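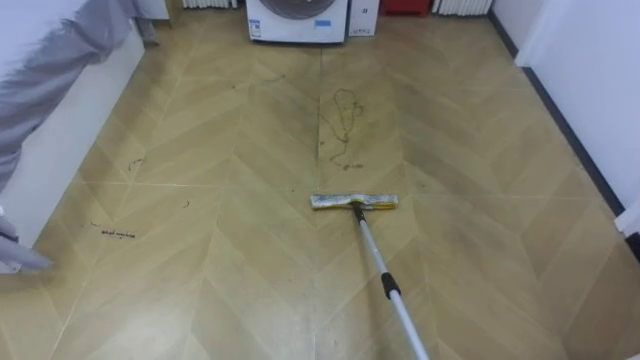 A flat mop on a tiled floor in a chevron pattern.

Grimau to end acid cleaner sales in tile aisle

Building supply chain Grimau will stop selling acid-based grout cleaners in its retail stores from March, the company said in a notice to suppliers. Trade counters will continue to stock the products for account holders.

The change covers cleaners containing hydrochloric or sulfamic acid in containers larger than 900 milliliters. Smaller bottles will be moved behind the service desk. Grimau operates 387 stores, of which 225 have a separate trade counter.

According to the notice, the decision follows a review of damage claims on cement grout. Acid cleaners dissolve the calcium compounds in the joint along with the surface film, and repeated use leaves the grout porous and lower than the tile edge. Claims were most frequent on floors less than a year old.

The vacated shelf space will go to neutral and mildly alkaline concentrates from Marciniak and Folico. Both are diluted in water and applied with a mop or soft brush. Folico's product is rated for glazed porcelain and ceramic but not for unsealed stone.

Grimau will also revise the care sheet supplied with floor tile orders over 200 square feet. The new sheet drops the advice to use a diluted acid wash after grouting and refers buyers to the grout maker's instructions.

Rival chain Prenari said it has no plans to change its range.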